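Review: Arngate 500 Backup Software for Home and Small Office

January 21, 2021

I have been running Arngate 500 on our office computers since April. It replaced Puvidwood, which we used for years and which stopped getting updates. There are 5 machines here, all desktops, all on the one network, and between them they hold invoices, drawings and a lot of photos.

Setup

The installer is small and finishes quickly. You are asked for a licence key, then for a destination. I chose a shared folder on our storage box. Arngate found it without trouble, but it would not accept a password with a space in it and the error message didn't say so. I lost most of an hour to that.

After that you pick folders. The default selection takes in the desktop and documents only. If your accounts program keeps its data somewhere else, as ours does, you need to add that folder yourself.

Daily use

Backups run at lunch and again at night. The first full copy was 300 GB and ran overnight. The daily ones since then are done in 8 minutes and I don't notice any slowdown while they run.

The main window is plain, grey and easy to read. Colours mark the status of each job — green for finished, orange for skipped files. I would like the skipped files listed on the front page. At present you have to open the log and scroll.

Email reports work. They are long, and I have set up a rule to file them.

Restoring files

Single files are simple. Right-click, choose a date, choose where it goes. I have done this a dozen times for people who saved over a drawing, and each one came back in good order.

A whole-disk restore is harder. You need to make the rescue USB stick beforehand, and the program only mentions it in the help file. The rescue menu is also slow to load. Once it was going, though, it put everything back onto a blank drive, including the printer settings.

A hard drive in its blue caddy, and the inside of a Dell desktop with the side panel off:
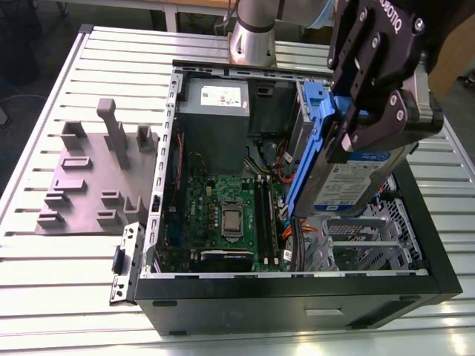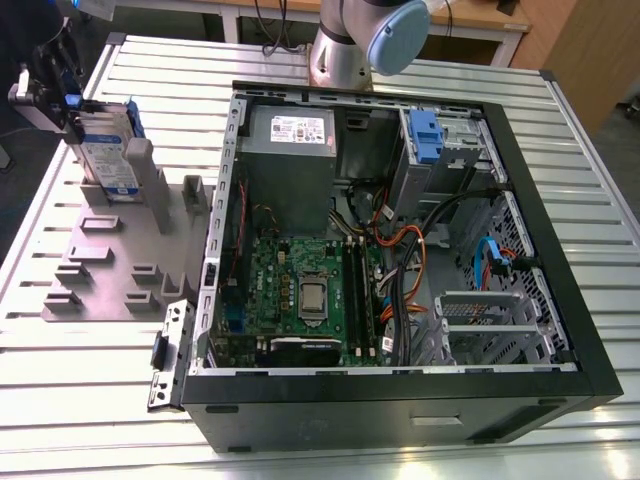
Price and support

The licence covers all our machines and is paid yearly. Neves, the reseller in Jistomham, answered the phone both times I rang and sorted out a key that had been entered twice. The online forum is quiet, and most of the replies there are old.

I have renewed for another year. If you only have one computer, the free version does the same daily backup without the email reports.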